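Letterboxing is a control decision

Most teams treat image preprocessing as plumbing. On Cantero, our bimanual policy stack, it sat in a utilities folder with no owner until July, when Aurelio Prieto found that the simulator and the training loader padded wide views differently. One centred the strip between black bands. The other put all the padding at the bottom. Both passed the unit tests, which checked only the output size.

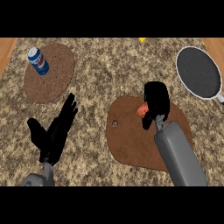 My argument is that padding belongs in the policy's interface, versioned with the action space. A shift of 21 rows matters little when the target is a frying pan. It matters a good deal when one gripper is holding a small orange-red piece of food just over a brown cutting board and the policy must judge the remaining height from pixels. The network has no other cue in our setup - we feed it no depth.

Soledad Zabala disagrees. She would randomise the padding during training and let the policy become indifferent to it. I accept that this works, but it spends model capacity on a fault we can remove with a schema check. Random crops should cover variation in the world, such as camera mounting, and leave our own bookkeeping alone.

Cantero now refuses to load a checkpoint whose padding record is missing. That broke 144 old checkpoints, and I would break them again.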